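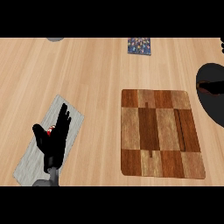 Light timber floor with grey mat.

Voline Theatre, touring musical Ralotness
Progress report to the Strand Arts Fund, May
Prepared by Jacqueline Roussel, producer

Where we are

The show now has a second act. Readers of our last report will remember that it had an interval and then a discussion. Wumpini Sarpong delivered the new book and lyrics at the start of the month, seven songs in all, two of them about the ferry. We had asked for one about the ferry. Both are staying in, as the cast learnt them before I could object.

Rehearsals

We are in the upstairs room at Drokalell until the tour opens. The acoustics are kind to the altos and cruel to everyone else. Act One runs without stopping. Act Two runs with stopping, chiefly at the storm, where the choreography asks the chorus to be waves and villagers in the same eight bars. Wumpini has offered to cut the villagers. The villagers have asked for a meeting.

Bookings and audience

The preview at the community hall sold 156 seats, almost double what we put in the application, and I would like that noted before anyone reads the section on costs. Feedback forms were generous about the singing and divided about the length. One patron wrote "good parking", which we have filed under access.

Two regional halls have confirmed for the spring leg. A third is keen but has double-booked us with a ballroom championship and is waiting to see who blinks.

Costs

Freight is over budget. The set was designed to fit one truck and does, provided the truck leaves the lighthouse behind. We have moved money across from printing, so the program will be a single folded sheet with the sponsors' names at a respectable size. Wages and royalties are on budget. The band's catering is a matter I am dealing with personally.

Changes we need you to approve

The printing-to-freight transfer, as set out in the attached budget.
A later date for the schools matinee, to clear exams.

Next

Full run with band, then lighting plot. Wumpini is rewriting the finale so that it finishes in the same key for all singers. The next report will include box office returns for the opening leg and the final word on the lighthouse.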